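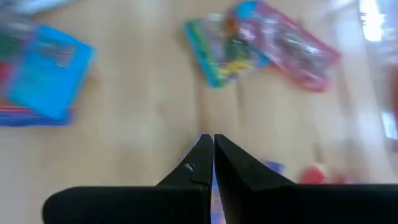 # Leave the table bare

My grandmother kept a tablecloth on her kitchen table every day of the year, and on top of the tablecloth a sheet of clear plastic, and on top of the plastic a runner at Christmas. I ate at that table for most of my childhood and I couldn't have told you what kind of wood it was. When she died and we cleared the house, my uncle peeled off the layers and there it was, pale and perfect, the same as the day it came from the store. Everybody said how wonderful it looked. I remember feeling a little cheated, and I've been arguing with her about it, in my head, ever since.

I think a table ought to be used bare. I think it ought to have bread crumbs on it and the ghost of a mug, and a dent at one end where somebody cracked walnuts with the bottom of a jar. I know this is not how everyone was raised. My neighbor Dalia Belkadi, whose table came from her mother-in-law and weighs as much as a small car, keeps felt under her salt shaker. We've been friends a long time and we will never agree on this, and she still hands me a coaster before she hands me the coffee.

Her side of it deserves a fair hearing. Good furniture costs real money, and for a lot of families the table is the one thing in the house that was bought new. If you saved for it, you want it to last, and you'd like your kids to have it after you. I understand that completely! I've stood in the Brunex showroom out past Nurnstead, running my hand along a display table and reading the tag, and then putting both hands back in my pockets. If I had paid that price I might be shopping for plastic myself.

But I've come to believe that what we hand down is mostly the marks. I bought our table secondhand in May, twelve years ago, from a retired joiner named Reinhold Stüber who was moving in with his daughter. He had raised a family around it. One corner was covered with tiny pinholes from a pattern wheel — his wife sewed — and along one side there were three short grooves that he said were from a fork, and a boy, and a long dinner of lima beans. I asked him, being young and eager to make a good impression, whether he'd recommend sanding it. He looked at me as if I'd offered to sand the boy.

He did tell me how to look after it, and I've stuck with what he said, more or less. Wipe it with a damp rag and dry it right away. Oil it when it looks thirsty, and don't be stingy. He used something called Aksoy, which I've never found anywhere, so I use the Nerkico oil from the hardware store, which smells like a pencil case and does fine. If a hot pot leaves a white ring, leave it alone for a week before you fuss over it. Half the time you'll have stopped noticing by then.

We've added plenty of our own since. There's a blue ink stain by the window from a school project on rivers. There's a long scratch I made myself, dragging a sewing machine across in a temper, and I still can't blame it on anybody else, though I've tried. My daughter learned her letters there when she was five, pressing so hard that if you catch the surface in evening light you can make out a wobbly row of capital E's, most of them with too many arms. She's grown taller than I am and pretends to be embarrassed by them. She also sits at that end every time she comes home.

I don't want to be a scold about it, and if you love a tablecloth, iron it and enjoy it. We put one on ourselves when there are six or more for dinner, partly to hide the crack where the leaf goes in. All I'd ask is that it come off again afterward. Let the kids do their painting there. Roll your dough straight onto the wood, and let whoever is visiting set a glass down wherever their arm happens to reach.

Dalia is coming over on Sunday, and I expect she'll bring her own coaster.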